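Session 3: Booking the Bill for a Small Outdoor Festival

Okay, picking up where we ran out of time. You all had opinions about my headliner budget and I loved it, but we still have to get through running order, stage times and the dreaded changeover. Have your stage grid next to you as you read, the one with the blank boxes!

I'm going to keep using the Hirkby food and music day as our case, mostly because I worked on it for 3 seasons and I still have all the paperwork. Quick reminder of the basics: one field, 2 stages, 2,313 tickets sold in the year we're looking at, and a crowd that came at least as much for the grilled corn as for the bands. Keep that in mind. A food crowd wanders. They stand in line, they eat, they drift back, and your running order has to work for people who only catch half a set.

So, who goes on when? My first instinct (and it was wrong) was to start quiet and get louder all day, in a nice straight line up to the headliner. What we got was a sleepy lunchtime and a field full of folks who had settled in by the food trucks and stayed there. The next year I put a brass band on at noon and moved the two singer-songwriters to mid-afternoon, when people were full and happy to sit on the grass. Much better day. Same budget, too, give or take a tuba player.
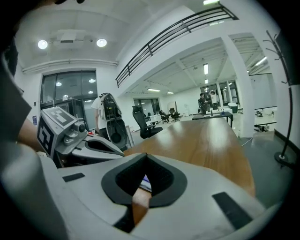
Fig. 2. Forearm, gray sleeve, light gray gripper body with a black V-shaped opening.

Now changeovers. A changeover is the gap between one act's last note and the next act's first one, and new promoters always make it too short. Write down what each band needs on stage before you write down a single start time. Does the drummer bring a full kit or use the house one? How many vocal mics? Is anybody bringing a keyboard that needs its own power? Evusix, the sound company we used at Hirkby, sent every act a one-page form and wouldn't confirm a slot until it came back. I thought that was fussy. Then I ran a day at Stescombe without the form and spent the afternoon hunting for a second bass amp.

With two stages you can hide the changeovers by alternating. Stage A plays while Stage B sets up, then you swap. It sounds simple, and on paper it is, but check how far sound carries! Our stages were 132 paces apart (I walked it, twice) and a loud line check on one still came right through the ballads on the other. Ask for line checks to be done on headphones during quiet sets.

A word on the local act. Put one on the bill and give them a decent slot. At Hirkby ours was Akgül, a family band playing Turkish wedding songs, and their cousins alone filled the front of the field. Cengiz Kılıçarslan booked them before I joined, and he had them on straight after the cooking contest, when everyone was already facing the stage. I stole that idea and I've used it ever since.

Things to bring next time:

Your stage grid, filled in, with changeovers marked in a different color

A tech form for one of your made-up acts, one page only please

Two questions for Cengiz, who is visiting for the second half and will happily talk about contracts until the building closes

We'll do curfews and noise limits in December, so leave the last box on your grid blank for now. And if your group still hasn't picked a field, come see me at the break.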